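**FOR RELEASE TUESDAY**

**Wiludis Asks a Delicate Question: How Old Is That Toast Crumb?**

*Survey of shared kitchens finds strong opinions, weak cleaning habits*

PRILLORDEN — Wiludis, the household advice service best known for its stern leaflet on sponges, today published the results of its first survey of breakfast habits in shared homes. The survey put 57 questions to 617 adults living with at least one other person who eats toast.

The findings are mixed, in the way that a drawer of takeout menus is mixed. Most people said they clean up after breakfast. Most people also said that the person they live with does not. Wiludis has not tried to reconcile these two results and asks that reporters please not call about it.
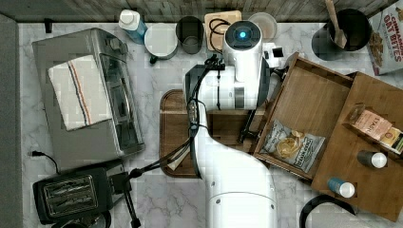

*Cutting board on a marble-look kitchen counter.*

Of those surveyed, 522 said they owned a toaster with a removable crumb tray. Far fewer could say where the tray was, and one gentleman in the Tarus district learned of its existence during the interview and had to step away from the phone.

"We expected some embarrassment," said Cirilo Zamudio, who led the survey for Wiludis. "What we got was blame. People had names ready. We hadn't asked for names."

Countertop space proved the sorest subject. Respondents were asked which appliance they would give up first, and a large share offered one belonging to someone else. Bread makers did poorly. Coffee makers were defended with a warmth seldom heard when the same people spoke about their roommates.
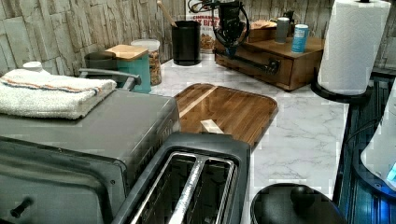

The survey also asked about dish towels, a topic Wiludis had planned to cover in one question and ended up covering in nine. Households disagreed on how often a towel should be washed, whether a towel used on hands may later be used on plates, and whether the "good" towel is for guests or for nobody at all. Zamudio's own household was excluded from this section at his request.

To help, Wiludis is releasing the Sutanto Plan, a one-page breakfast agreement named after the street where it was first tested and promptly argued over. It covers crumbs, butter knives, the last slice and the question of who puts the lid back on. 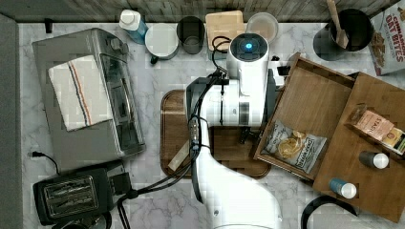
The plan takes effect when everyone in the home signs it. In the trial, this was the slowest step. One household asked for an amendment on jam and is still in talks.

"It's a piece of paper you stick on the fridge," Zamudio said. "We make no larger claim for it."

Printed copies are free to the first 100 households that write in, and Wiludis will include a magnet while they last. The full survey results, including the long section on butter, are available on request from the Prillorden office.

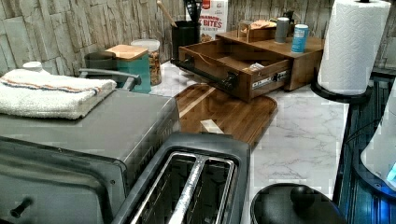 *Toaster, toaster oven and a lidded teal canister share the counter.*

**About Wiludis**

Wiludis gives plain advice on running a home with other people in it. Its next survey, due in November, will look at refrigerator shelves.

**Press contact:** Cirilo Zamudio, Wiludis, Prillorden. Mornings are best, after breakfast.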